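We use cookies to remember your settings and to see which reviews get read. Accept all | Manage choices

The Keduletti fruit basket, after a good long try

I have owned more fruit bowls than any sensible household needs. There was the heavy ceramic one from my aunt, which turned every pear into mush on the underside, and then the De Graaf wire bowl, which cost me $31 and left little grid lines on anything softer than an apple. So when I saw the Keduletti basket in the housewares aisle for $12, in light blue plastic with a wavy rim, I put it in my cart mostly because it was cheerful and I was tired of being let down by expensive things.

That was 14 months ago, and it's still the first thing I reach for when I come home with groceries. It lives on the round table by the window, on top of the leaf-print cloth I bought the same month, and between the two of them that corner has become my favorite spot in the whole apartment. I have my tea there, I do my bills there, I peel a great many mandarins there.
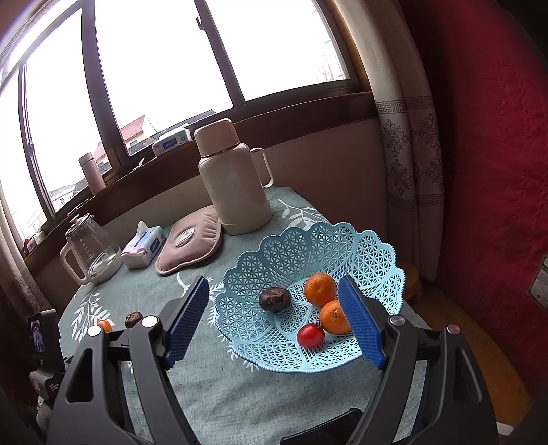
Does plastic make fruit sweat, one reader wanted to know on Thursday, and was it worth trading in a perfectly good wooden bowl for something that looked like it belonged at a picnic?

Fair questions, both of them! On the first, I've had no trouble. The sides are all openwork, a lattice of little star shapes, and air gets in from every direction. My mandarins keep as well as they ever did in the wire bowl, and tomatoes do nicely too as long as I don't bury them under everything else. Passion fruit wrinkles wherever you put it (and I like mine wrinkled, they taste better that way), so I wouldn't judge any basket by those. As for the wooden bowl, if you love it, keep it. I'd never talk anyone out of a bowl they love.

What I appreciate most is how little fuss it is. It goes under the faucet with a drop of dish soap, I run the bottle brush around the holes, and it's back on the table before the kettle boils. It weighs next to nothing, so I can carry it over to the couch with one hand and my mug in the other. I do tend to rinse fruit right in it, over the sink, and give the whole thing a shake. A full bag of clementines, the 700 gram kind from the corner store, fits with space left over for a tomato or two, and that's plenty for one person who shops twice a week.

Now for the grumbles, and I do have a few. Those star holes collect dust if you leave the basket sitting empty, and a cloth won't get into them. The wavy rim is lovely to look at, but it catches the thin netting that citrus comes in, so take the netting off first. And being so light, it scoots. I bumped it with my elbow last November and sent two mandarins under the radiator, where I only found one of them that day. On a bare table I imagine it would slide even more, so I'm glad of the cloth.

While I'm at it, a word for that cloth, because people ask. It's from Lukel, a soft grayish teal with white leafy branches, and it's the most forgiving thing I've ever put on a table. Tea drips, orange peel, crumbs from a morning roll — it hides them all until laundry day. Mine has been through the wash more often than I'd like to admit and the branches are still nice and white. Fruit looks wonderful on it even without a basket, so sometimes I tip everything out just to sort through what needs eating first. 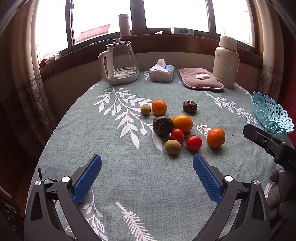 Tineke Postma

Sorting is a habit I'd recommend, by the way. Once or twice a week I spread the whole lot on the cloth and turn each piece over, softest ones to the front. With the old ceramic bowl I never bothered, it was such a weight to lift, and I'd find something fuzzy at the bottom every time. The Keduletti gets tipped out without a second thought, and I've thrown away much less fruit this year.

I did try the Drevine basket too, the one with the handles, which a neighbor passed on to me in the spring. It's sturdier, I'll give it that, and the handles are handy if you eat outdoors a lot. But it's deep and narrow, so you're back to piling things up, and it took up the spot where I like to keep my thermos. I sent it along to my niece, who stores onions in it and is perfectly happy.

Would I buy the Keduletti again? Yes, and I nearly did last week, in the yellow, until I remembered how small my kitchen cupboards are.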